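A Day at the Kutham Basketball Open Day

I came to Kutham in January with my winter jacket and a notebook, and I left with a sore shoulder and a free scarf. The club opens its training center once every season for anyone who signs up on the website. I have supported them for four years, but I had never seen the inside of the building before.

Doors opened at nine in the morning. There was a line already when I came, mostly families, and also a group of students from Stuvbridge who had taken the first train. At the desk everybody got a paper wristband with a color. Mine was green, and green started in the gym on the upper floor.

Sinéad Mulligan, the head of player development, took our group. She speaks quickly and she does not like it when people lean on the equipment. She explained how the young players are measured when they join, and again every second month: jump, sprint, reach, sleep. I did not know that sleep was part of it. The players fill in a short form every morning before breakfast, and if the answers are bad two days in a row, the coach makes their practice shorter.

After the gym we went down to the part about food, where my wife would have been happier than me.
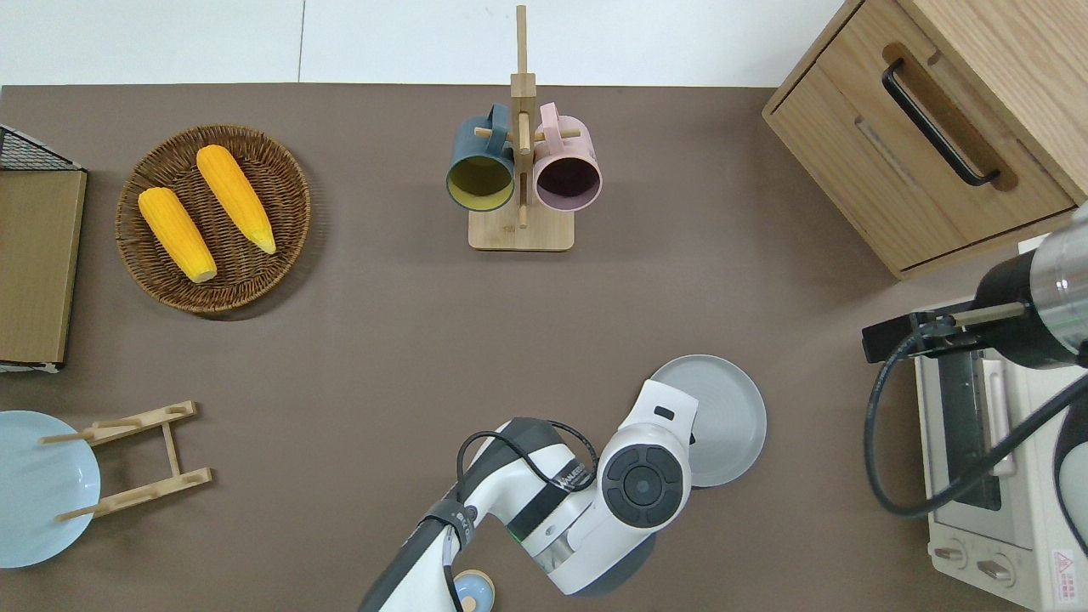
Corn cobs in the woven basket, with the mug stand to the right.

The nutrition talk was given by Rongrong Lu, and it was better than I expected. She plans the meals for the first team and for the academy. Her main point was that the evening meal after a road game is the difficult one. The players come home late, they are tired, and they want something sweet. She has tried many things. What works best now is a thick soup that is ready when the bus arrives, with bread and fruit next to it. A father asked her about protein powder for his son, who is eleven. She told him to buy eggs.

Then came the main court, and here I must admit I stopped taking notes for a while. On television the floor looks small. When you stand under the basket and look to the other end, it is a long way to run, and they run it all evening. The hall has 2282 seats. Without people in them you can hear a shoe squeak from the last row.

We were allowed to watch the last part of the morning practice. The team worked on defending the pick and roll, the same situation again and again. Torben Ackermann, the assistant coach, stopped them often. He did not shout. He walked to the spot, put one foot where the foot should be, and walked back. Fikri Subramaniam, who has been my favorite player since his first season, was on the second unit that day and talked more than all the others together. His arms were always pointing somewhere. During games I only look at his shooting, so this was new for me. 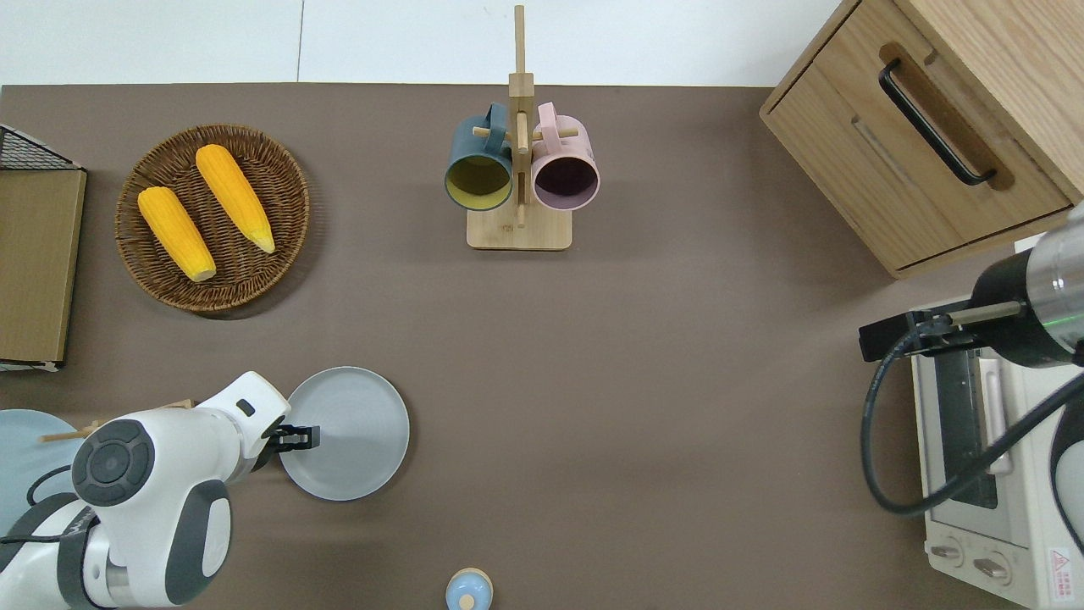

At the end of practice they did free throws, and each player had to make ten in a row before he could leave. Fikri missed his ninth and started again from zero. The children behind me counted aloud for him, which I think did not help. He finished last and signed wristbands on the way out, mine too.

In the afternoon there was a shooting contest for visitors, sponsored by Ekanayake, with over 130 people in it. You got one minute from five spots. I made three shots and hurt my shoulder a little. The winner was Lingyun Zheng, a schoolteacher who plays in the amateur league in Tokside, and her form was beautiful to see, very quiet, with the elbow always in the same place. She won two season tickets and gave one directly to her brother.

Some practical notes if you want to go next year. The parking lot behind the hall has 300 places and was full before ten, so take the tram. The stop is five minutes away on foot. Lunch is sold in the lobby, but the line is long at noon and much shorter at one. Bring indoor shoes, they do not let you on the court in anything else. The museum room on the ground floor is small, and the old jerseys hang quite high, so children need to be lifted.

The scarf is from the wrong season. It has the old logo on it, and I wore it home on the tram.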